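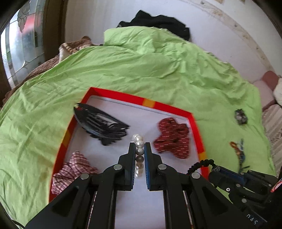

Hilo de perlas blancas y grises, sobre una bandeja.

**1/** Llevo una semana leyendo que las perlas «han vuelto». Vuelven cada primavera, por lo visto. Hilo con mis dudas sobre lo que se vende por ahí como «perla natural».

**2/** Empiezo por la palabra. Natural, en sentido estricto, es la que se forma sin intervención humana. Casi todo lo que hay en una joyería normal es cultivado. No tiene nada de malo, pero entonces que lo ponga en la etiqueta.

**3/** En la web de Vollis leo «perla 100 % natural» y, tres pantallas más abajo, en gris clarito, «de cultivo de agua dulce». Las dos cosas a la vez no pueden ser.

**4/** Les escribí. Me contestaron que «natural» se refiere al material – o sea, que no es plástico. Con ese criterio, mi puerta también es natural.

**5/** Luego está el color. Hay perlas grises que salen así de la ostra y hay perlas grises teñidas o irradiadas. A simple vista yo no las distingo, y sospecho que quien me atendió en Plutero tampoco. Pregunté si había tratamiento y me dijo que eran «muy elegantes».

**6/** Lo del diente: frotarla y notar si rasca. Sirve, con suerte, para descartar una imitación de vidrio. No te dice si es cultivada, ni si está teñida, ni si vale lo que piden. Y puedes rayarla.

**7/** Certificados. El de Ikden lo firma Ikden. Una tarjeta con relieve dorado y 6 líneas de texto, ninguna sobre el origen. Por una radiografía de laboratorio independiente hay que pagar aparte, y en un collar barato no compensa.

**8/** Dagný Blöndal, que tasó joyas muchos años, me dio el consejo menos romántico de todos: mira el brillo, mira los nudos entre perla y perla, pide factura con la palabra «cultivada» y olvídate del cuento del pescador.

**9/** Y lo de «inversión» ya me supera. Me ofrecieron un hilo por 3.233 euros asegurando que «solo puede subir». Pregunté por cuánto me lo recomprarían en septiembre. Cambiaron de tema.

**10/** Si os gustan, compradlas porque os gustan. Yo sigo esperando la respuesta de Plutero sobre el teñido. Si llega, la cuelgo aquí.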